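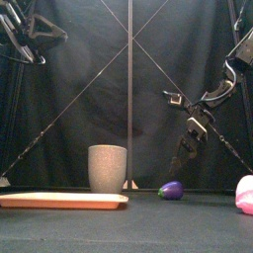

The Line Items Behind a Two-Arm Bench

A pair of tabletop arms is quoted as a pair of tabletop arms. The purchase order that follows is longer. Zusard, which fits out benches for small labs and product teams, splits every quotation into four blocks: arms, structure, sensing and consumables. Buyers tend to negotiate the first block and sign the other three unread.

The structure block deserves the reading. An arm that stops hard shakes whatever it is bolted to, and two arms on a light frame shake each other. Diagonal wire bracing with turnbuckles is a cheap answer. The wire costs little, the turnbuckles a little more, and tension can be corrected with a hand tool. Heavier extrusion does the same job at several times the weight, and it has to be ordered before the layout is final. Zusard quotes wire by default and extrusion on request.

A tabletop needs a flat, dark, matte surface if cameras are going to look at it. Gloss produces highlights that move when the arm moves. Curtains belong in the same order. They keep window light and passing people out of the background, and fabric can be replaced in an afternoon. Budget for a rail, hooks and more cloth than the perimeter suggests, as a curtain hung flat leaves gaps at the corners.

Pricing the first year

Furari, a product group with one bench and plans for a second, shared its planning sheet for this article. The structure block came to $3,912, including the tabletop, frame, bracing and curtain. Spare fingers, cables and fasteners were entered at $1,198 for the first year. The arms themselves sit in a separate capital budget and were approved months earlier, which is a common arrangement and a poor one. The two budgets are reviewed by different people, and the arms can arrive in January with nothing to stand on.

The sheet holds 10 percent in reserve against the structure and consumables lines. Most of the reserve went to cable. Cable runs were measured with the arms parked, and a parked arm needs less slack than one reaching across the table. The second order was for longer leads and strain relief at the wrist.

Fingers wear at the tips, and how fast depends on what they touch. A finger that closes on soft toys and plastic cups lasts well. A finger that is driven into the tabletop by a bad calibration can be finished in one move. Stock spares in matched sets. A new left finger working against a worn right one closes off center, and the error shows up as missed grasps that get blamed on software.

Test objects are the smallest line and the one most often left out. Trays, cups and toy vegetables cover a useful range of sizes and curvature. Buy duplicates of everything from the same batch. A tray replaced six months later in a different pink is a different tray to a vision system, and the comparison with earlier runs is lost.

Cameras: count the mounts

Sensing is priced per camera, but the work is in the mounts. A wrist camera sees the fingertips and whatever lies beyond them. A fixed camera sees the side of the task that the wrist view hides. Each needs a bracket, a lead and a position that can be found again after somebody bumps it. Minudell sells brackets with locating pins for this purpose. Plain clamps are cheaper and should be budgeted with the hours it takes to recalibrate.

Planning hours is harder than planning parts. Furari allows 60 minutes at the start of each working day for warm-up, a calibration check and a look over the fasteners. Over a year that is a larger figure than the whole structure block, and it appears on no quotation.

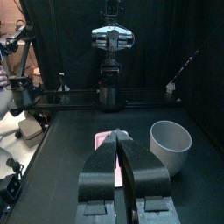
Mousavi takes a different view of the daily hour and would cut it to a short check, with a full calibration only after a part has been changed or moved. In Mousavi's opinion the money belongs in better mounts at the outset, and a bench that needs an hour every morning was underspecified when it was bought.

The two positions can be compared on paper. Take the price of pinned mounts for every camera, divide it by the hourly cost of the operator, and the result is the number of hours the mounts must save. For a bench in daily use the payback is short. For one that runs a few days a month, clamps remain the sensible purchase.

Furari has moved pinned mounts into the plan for its second bench. The frame for that bench will be ordered ahead of the arms.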